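Category: Bench Notes / End Effectors
Reading time: 3 min

Two finger sets, one cell

In June we ran the Castex and Bendier finger sets back to back on the two-arm cell, with the same blocks, the same wrist cameras and the same Celtent controller throughout. Each set got 966 grasp attempts, split evenly between the left and right arms. The motion files were not retuned between sets. The gallery below is drawn from the whole run and is not sorted by finger set.
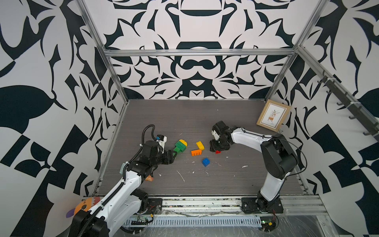

Grip force was held at 18 N for every attempt with both sets. Lower values let parts rotate in the jaws during the lift, and higher values tripped the Celtent current limit on long holds. Studded toy blocks make a fair test part at this force, and a stacked piece such as the green one with the yellow rounded top is harder than a plain brick: the rounded end gives the jaws little to close on, so the approach has to be made on the block below it. All approaches were programmed from above, with a 30 mm clearance move before closing.

Castex logged 162 failed grasps. Most were on parts lying on their side, where the fingers closed before both pads were in contact.

The wrist view was used for the final correction only. The coarse position came from the fixed camera.
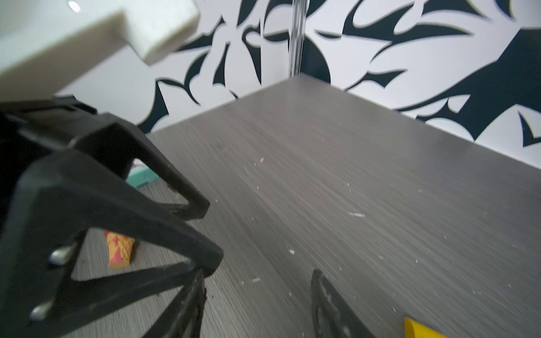

That correction is limited by how much of the floor the fingers hide. Open-framed fingers cost less of the view than solid ones, but the struts break up the outline of a small part and the detector sometimes returns two parts for one. We masked the struts in software. The mask has to be redrawn after every finger change, and it drifts if the camera screws are not torqued the same way each time.

Bendier's pads are softer and reach full contact sooner. They also pick up more dust, so both sets were wiped down between blocks of trials.

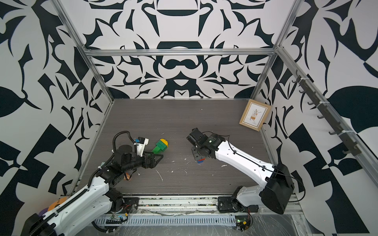 Abhishek Rastogi asked whether the force figure was measured at the pad or taken from motor current, and noted that the two can differ a good deal on a worn gearbox. It is from motor current. A load cell check was done at the start of the run and not repeated at the end, so wear during the run is not accounted for.

Handovers were tested separately and are not included in the failure count. Both arms hold position while the receiving jaws close, then the giving arm opens and backs off along its own axis. Finger tips meeting nose to nose leave very little margin, and a small error in the base-to-base calibration shows up here first.

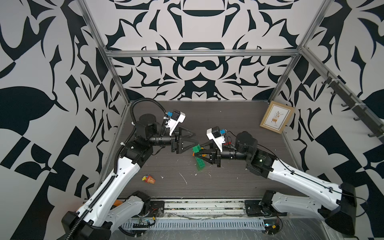

Ahuja wrote that the receiving arm should be set compliant before the jaws close, with the giving arm kept stiff, and that this mattered more than finger choice in similar handovers. We have not tried it. The Celtent controller can switch stiffness per arm, but the change adds a pause to the cycle, and the motion files will need new timing before the two finger sets can be compared on it.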